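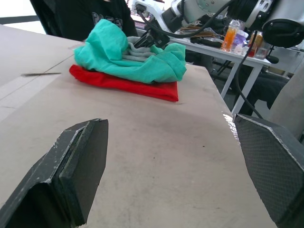
Emmanuel Lema on Mending, Patience and the Jalero Dye Shed

By the time I found the right door, Emmanuel Lema had already put the kettle on twice. He had let it go cold the first time, he told me, when he got caught up in a sleeve. I think that gives you a fair idea of the man before we've even sat down.

Emmanuel has been mending clothes for other people for 35 years, first in the back of his aunt's dry cleaning shop and, since last August, under his own name on Poirier Street. He calls the business Pliteo, a word he made up on a bus and has never managed to explain to anyone's satisfaction, including his own.

"People come in and they apologize," he said, pushing a plate of shortbread toward me. "They say, I'm sorry, it's only an old shirt. And I say, well, you brought it across town, didn't you? You must like it a little."

He keeps a ledger, a proper paper one, and when I asked how the first months had gone he went and got it and ran his finger down the last page. The total was 1,163 pieces. Most were hems and zippers, he said, and a good many were elbows. He is very fond of elbows. A worn elbow can be patched, darned or hidden, and he will happily talk you through all three until your tea is as cold as his was.

I wanted to know about the dyeing, which is how I first heard of him. Faded cottons go out to a shed in Jalero that he shares with Aigars Paju, an old friend from evening classes, and come back in reds and greens that look as if they had been saved up for somebody's birthday.

"Aigars is the chemist," Emmanuel said. "I stir. I'm allowed to stir and I'm allowed to rinse, and once I was allowed to choose the green, and we don't talk about that." He laughed for quite a while at this, and I'm afraid I never did learn what happened with the green.

He did have some advice for anyone dyeing at home. Wash the cloth first, even if it's clean. Weigh it dry. Use a bigger pot than you think you need, and keep the cloth moving for the first ten minutes. "And do the rinsing yourself," he added. "Don't leave it to the machine. You want to see the water run clear with your own eyes."

Money came up, as it does. A bigger workroom would cost him another $500 a month, and he isn't sure he wants it. He likes being able to reach everything from his chair.

Before I left he took my coat off the hook, looked at the lining, and hung it back up without handing it to me. It would be ready on Friday, he said.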